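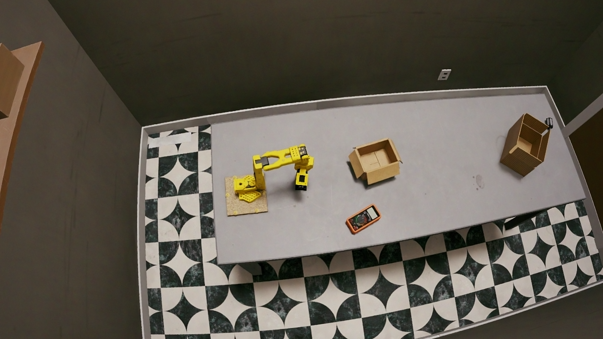 Yellow arm, gray table, open cardboard box.

So we finally did it. After two summers of saying "maybe next year" we chartered a boat, and I've been home for nine days and still sway a little when I'm doing the dishes.

She's called Larken, a 32 foot sloop, and if you're used to looking at those glossy yacht sites with the teak decks and the crew in matching polo shirts, lower your expectations now. Two cabins, one of them really more of a shelf. A galley stove with two burners, one of which had opinions. But she sailed like a dream and I'd go back on board tonight if someone handed me the keys.

We picked her up at Kevach on a Saturday afternoon. The handover was done by Azlan Mandagi, who runs the charter base more or less on his own, and he was so thorough that I filled four pages of a notebook. How to bleed the diesel, which seacock sticks, where the spare impeller lives (under the port berth, behind the flares, in a bag marked "fenders"). I thought the notebook was overkill until the second day, when we needed that impeller!

The first leg was down to Masri, which took us eight hours because the wind died right off the headland and we were too stubborn to motor. I don't regret it. We ate crackers and a whole jar of olives in the cockpit and my sister slept through the best part of it with a hat over her face. Then the breeze filled in at four and we came into the anchorage doing a proper six knots, feeling very pleased with ourselves, and dropped the hook twice because the first time we landed it in weed.

Money, since a few of you asked last time. The week came to 1,766 for the boat, and the deposit was 3,000 on a card, which made me nervous every single time we came near a dock. We got all of it back. Fuel was next to nothing, food was our own fault.

The only place I'd skip is Burnulus. It's pretty from the water, but the mooring field is packed tight and the ferry wash rolls straight through it until after dinner. I had a mug of soup in my lap at one point - and then I had it in my shoes. If you do go, take one of the outer buoys and put your bow toward the channel.

Things I'd pack again: the headlamp with the red light, sailing gloves, far more clothespins than seems sane. Things I'd leave home: the hard suitcase, which had nowhere to go and spent the week in the shower.

I've already asked about dates in June. Azlan says Larken is getting a new mainsail before then, and he's promised to look at that burner.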